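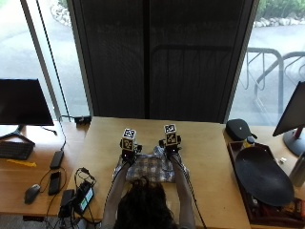

Drawing by hand, printing by the metre

July 31, 2026

The printmaker behind the Liketti series works from two rooms in Wullach, where she has cut linoleum blocks for most of her career. Her new show at the Bataineh gallery opens in October. It has four large prints on cotton and a wall of proofs.

"I started on paper like everyone," she says. "Then a friend gave me a bolt of Hiltex and I ruined most of it. The ink sat on top. I had to change the colour mix and the pressure."
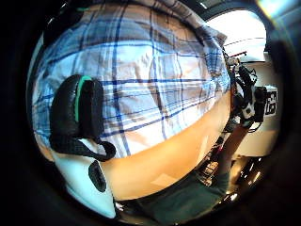 She doesn't measure her grids. Each line is drawn freehand onto the block, and she leaves the wobble in when she cuts. "A straight line on cloth never stays straight anyway," she says. Dark navy lines crossing a light blue and white shirt, like the plaid one here, bend as soon as the fabric is on someone. She wants the prints to have some of that when they hang flat.

The largest block took 600 hours. She pulled 400 proofs from the smaller ones and kept
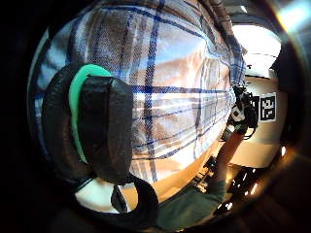
very few. "I'm hard on the greys. They go muddy if the room's damp."

The rest were cut up for test strips. She is still deciding whether to sell the blocks.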